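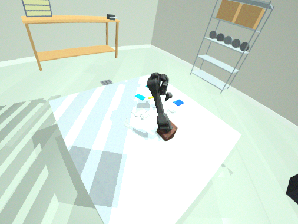
## 4. Staff Retention and Repeat Bookings

**Figure 1.** Simulated room with an arm on a white mat and a square pad on either side of it.

### 4.1 Data

The analysis draws on booking records from Ovetti, a residential cleaning firm operating in two adjoining counties. The records cover 3000 completed visits to private homes. Each record holds the date of the visit, the start and end times, the cleaner or cleaners assigned, the type of visit (standard, deep or move-out) and the date of the next booking by the same household, if there was one. Move-out visits were dropped, as a household that has left the property has no reason to book again at that address.

Cleaner tenure was taken from payroll start dates. When two cleaners were assigned to a visit, the tenure of the lead cleaner was used. Following Mfinanga, we treat a change of lead cleaner as a separate event from a cancellation, even when the two fall in the same week. Earlier work on this question merged them, and we suspect that the merged measure overstates the effect of price.

### 4.2 Definition of a repeat booking

A household was counted as a repeat customer if its next visit took place within the interval stated in its service agreement plus 13 days. The allowance covers vacations and short postponements - both common in the summer months - without counting households that had in fact stopped the service. Households without a service agreement were handled separately, using the median gap between their own past visits.

Complaints were coded by hand from the office log. Jonas Imhof coded the full log, and a second reader coded a subset of 700 entries. Disagreements were mostly over whether a remark about a missed baseboard or a streaked window was a complaint or a request for the next visit. These entries were coded as requests unless the customer asked for a return visit or a refund.

### 4.3 Model

We fit a logistic regression of repeat booking on lead cleaner tenure, with visit type, home size, hourly rate and complaint status as controls. Standard errors are clustered by household. A second specification adds an indicator for whether the lead cleaner was the same as on the previous visit. The Drengate scale of customer trust, used in related studies of in-home services, was not available for these households and is left out of both specifications.

### 4.4 Results

Tenure is positively associated with repeat booking in the first specification. The coefficient shrinks considerably once the same-cleaner indicator is added, which suggests that much of the apparent effect of tenure comes from continuity of assignment. A long-serving cleaner who is new to the home does little better than a recent hire. Hourly rate has a small negative coefficient in both specifications, and its sign does not change when deep cleaning visits are removed.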